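August, bench log, Casero chores list

Started on luggage at 2:00 this afternoon. The question on the whiteboard is still whether a pair of arms can do the boring end of housework, and getting a suitcase ready to pack felt like a great next chore after towels. It's big, it's rigid, and it has wheels that want to go their own way!

Plan for Osagie: turn the case, find the zipper, open it. Turning first. The case is nearly as wide as the arms are comfortable with, so both have to agree on where it's going.

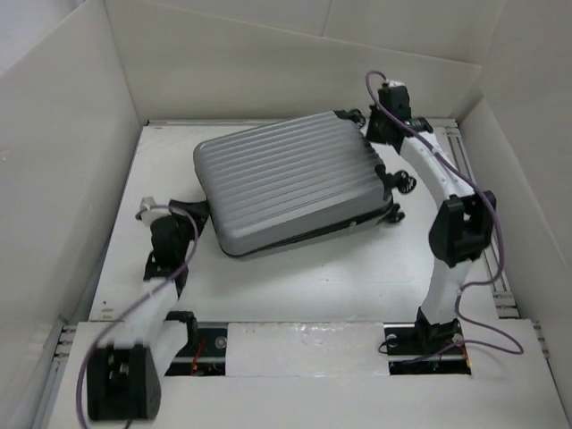

Hard-shell case on the platform, one arm at each end. Zipper band along the lower edge.

I love this task. A kid can do it, and yet the ribs, the rounded corners and the swivel wheels all ask for a different touch. Mornero's grip settings from the towel work are way too timid, so start at 800 and step up by 200.

Still to do:
- zipper pull, probably the hard part
- try it with a loaded case
- recheck the purple cable slack on the right arm before any wide turns
- copy settings to Iltness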